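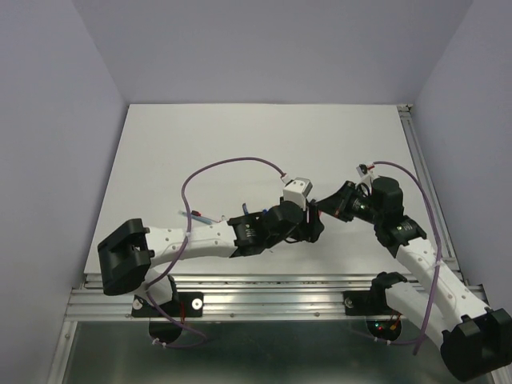

Two-arm cell, grippers meeting over the board. Rustville workshop, February round.

Gripper comparison, cell check before handover trials
Site: Rustville
Grippers under test: Novico narrow finger (set A), Kimby wide finger (set B)
Checklist version: 16

Please fill in every line. Write OK, NOT OK or N/A, and put your comment directly after it. If a line is NOT OK in section 1 or 2, the arms stay without power until it is repaired and signed.

1. Mounting and rail
1.1 Mounting plates sit flat on the front rail: OK. Left and right both checked with a feeler gauge.
1.2 Plate screws at the marked torque: OK. The paint mark on one screw of the right plate was old, so I made a new one.
1.3 Corner bracket of the side rail tight: OK.
1.4 Board does not move when pushed by hand: NOT OK at first, it moved a little to the left. Tightened from below, then OK.

2. Cables
2.1 Purple cable fixed to the long link with ties, both arms: OK.
2.2 Free loop is long enough at full reach: OK for the right arm. For the left arm the loop goes high over the board, and in the wide sweep it can touch an object that stands up. Comment for Iyengar office: one more tie near the wrist would help, but then wrist rotation must be tested again.
2.3 Lower loops hang free below the rail and are not pinched: OK.
2.4 Thin wires at the base without damage: OK. They run over the plate and I would prefer a cover.
2.5 Connectors at the wrist modules fully inserted: OK, pulled gently by hand.

3. Grippers
3.1 Fingers close parallel, set A: OK.
3.2 Fingers close parallel, set B: NOT OK. The tips touch before the rest of the finger. Send back to Kimby with report 407.
3.3 Finger surface clean: OK after wiping.
3.4 Handover with a small object, slow speed, set A: 106 cycles finished, two drops. Both drops happened when the giving gripper opened too early.
3.5 Same test, set B: not started, see 3.2.

4. Work area
4.1 Only test objects on the board: OK. Pens are allowed in this round, they belong to the object list.
4.2 Objects lie inside the reach of at least one arm: OK.
4.3 Emergency stop pressed during slow motion, both arms stop: OK, tested twice.

5. Controller
5.1 Both controllers have the same firmware: OK, build 585.
5.2 Speed limit active after restart: OK. It must be checked again after each gripper change, please do not forget this.

Result: released for set A at slow speed. Set B is blocked until new fingers arrive and lines 3.2 and 3.5 are repeated.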